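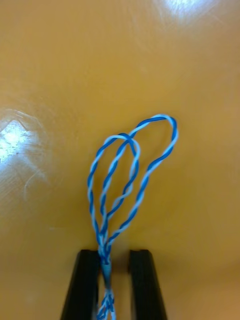

Telthorpe Votes is looking for a Local Politics Organiser to help us get more people along to council meetings, hustings and, in the end, the polling station. We are a small non-party group, and we've been going since the row over the ward boundaries, when 1159 residents signed a petition and most of them had never written to a councillor before. Those people are still out there and still have plenty to say! What we lack is somebody to keep us all joined up, wound together as closely as a blue wire and a white one in a twisted pair, so that the north side of town hears what the south side is cross about and the other way round.

Organiser (part time, 14 hours a week)
Based at: the Phromma Rooms, Telthorpe, with some work from home
Reports to: Assunta Barbieri, coordinator
Contract: fixed term, starting in June, with a good chance of being extended

What you'd be doing

Planning and running our public meetings, including the ward hustings before the next council elections. There are 9 wards and we would love to get to every one of them.

Writing our monthly newsletter, which goes through 4000 letterboxes. It explains what the council is voting on and how to have your say. It must be fair to all parties and to the independents too, and it must make sense to someone reading it on the bus.

Helping residents put in questions for full council. The rules are fiddly (the deadline is noon and the clerk means noon) but you'll pick them up quickly with us.

Keeping our contact list in order. We use Tramia for this, and Atif Jatoi will show you how it works. He set it up and is very patient.

Going to the planning and transport meetings when you can. Some of these are long. Some of them are brilliant.

Who we'd like to hear from

You don't need a politics degree or any experience of campaigning. We'd be just as pleased to hear from someone who has run a football club or a tenants' group, or who has spent years getting parents to turn up to things. You should be happy talking to strangers on the doorstep, including the ones who think all politicians are the same, and you should be able to write a plain sentence.

You can hold whatever views you like and you can be a member of a party. You can't be a candidate or an election agent while you work for us, and you'd need to leave your badges at home when you're out on our behalf.

Most meetings start at 7pm, so you must be able to work some evenings. We give the time back in full and we pay for taxis home after late ones.

How to apply

Send us a letter of no more than two pages, telling us about something you got people to take part in and how it went. A CV is welcome but we read the letter first. If you'd find it easier to record yourself talking, that's fine too.

Drop it in at the Phromma Rooms, marked for Assunta, or use the contact form on this site. If you'd like a chat beforehand, ask for Atif. Interviews will be held in the Ara café next door, and we'll send everyone the questions the day before.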